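Two-Tier Dumbbell Racks: Loading, Handling and Floor Storage
Workshop and home gym tips, by Sihan Zhong
Last revised Tuesday, July 30, 2019

These notes apply to small steel racks with printed weight numbers and rubber hex dumbbells. The Flodard and Hurent racks I have assembled use the same general layout.

1. Load the lower tier first
Heavy pairs go low. A loaded upper tier over a bare lower one raises the center of gravity and makes the rack easier to tip. Check the rating plate before buying more weight. Mine is rated at 550 pounds for both tiers combined, evenly spread.

2. Use both hands at the shelf
Put one hand over the upper head and the other on the knurled handle. Turn the dumbbell upright as it leaves the shelf, and keep the lower head clear of the front edge.

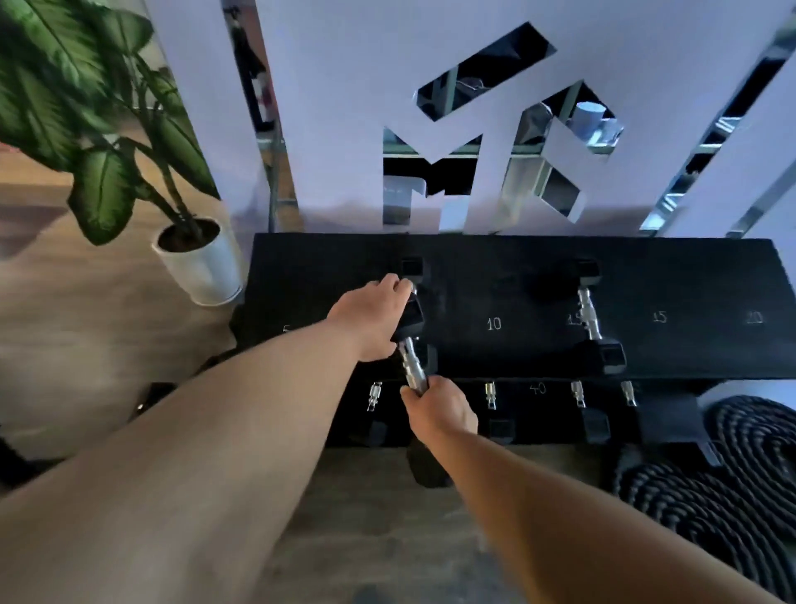
3. Return each dumbbell to its number
Numbers on the shelf are only useful if they are followed. Set the dumbbell down at its mark, handle in line with its neighbors. Keep your fingers out from under the head; the usual pinch point is between the head and the shelf. Release the handle last.

If the paint has worn off, clean the spot with rubbing alcohol, let it dry and apply a vinyl numeral. Promemier sells sheets of white ones. Paint pens rub off by September if applied in spring.

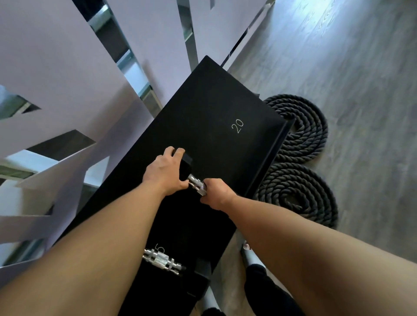 Two-handed grip at the rack, one hand on the head and one on the handle.

4. Wipe handles along the knurling
Use a nylon brush, then a cloth lightly dampened with mild soap solution. Dry the collars separately. Do not spray cleaner directly on the rack, as liquid collects where the handle enters the head.

5. Coil battle ropes flat
Start from the middle of the rope and wind outward in a tight spiral, following the existing twist. Two coils stored side by side take less floor than one loose pile. Place them at the end of the rack, out of the lifting area.
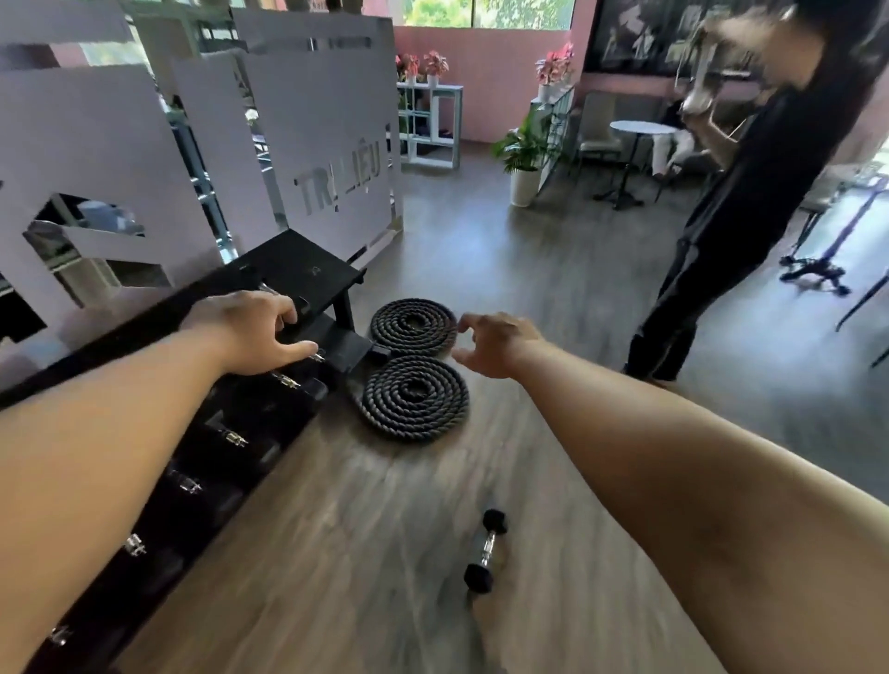

Pick up any single dumbbells left on the floor before sweeping. On wood-look flooring, lay a mat where weights are set down regularly. The Hsieh mat I use is 9 mm thick and 43 inches long, enough for one person.

6. Retighten the frame
Check the bolts 2 weeks after assembly and whenever the rack is moved. Tighten them with the shelves unloaded.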